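Hindberg Street Kitchen - Table Settings and Linens

Posted Friday, February 23, 2018

The kitchen at Hindberg Street was repainted over the winter and the shelves went back up last month. This page covers the table things: cloths, cups, and a few notes on where they came from and how they are looked after. The rest of the room is in the Plarnow gallery, with the stove wall and the pantry.

The long table

The table came from a school sale in Paterson. It is 90 inches long and has been sanded twice. A cloth stays on it most of the week. The bare top marks easily, and we got tired of wiping rings off it.

The checked cloth and the cups

White and dark gray check, with a wide gray border and a knotted fringe. The fringe curls up after washing and has to be combed out by hand if you want it straight. We mostly leave it curled.

The cups on it are plain ones - a salmon-pink one, a pale one, and a small cream-colored one lying tipped over. The pink shows up best against the check.

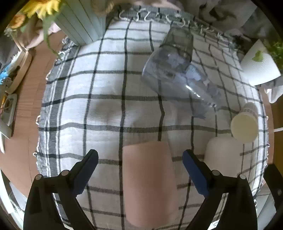
Washing and storage

The cloth goes in on cold with the other grays and whites. It is hung over the rail and not put in the dryer, which pulled the fringe tight on an older one. Ironing takes 13 minutes if the cloth is still slightly damp, and a good deal longer if it has dried out. We iron the middle and skip the fringe.

Folded, it fits in the second drawer of the Pesar cabinet, on top of the napkins. Cups go on the low shelf so they can be reached without the step stool. They used to be stacked 3 high, but the bottom ones were never used, so now they stand side by side.

Still to come

A second cloth is on order in plain gray, without a fringe, for everyday meals. The checked one will then be kept for weekends and for when there are people over. We also want a runner for the side table, in white or a light gray - samples from two shops are pinned up by the window.

More pictures will be added in June, when the back door has been replaced and the light is better at that end of the room. The page for the hallway is filed under room 704 in the index, left over from the old numbering.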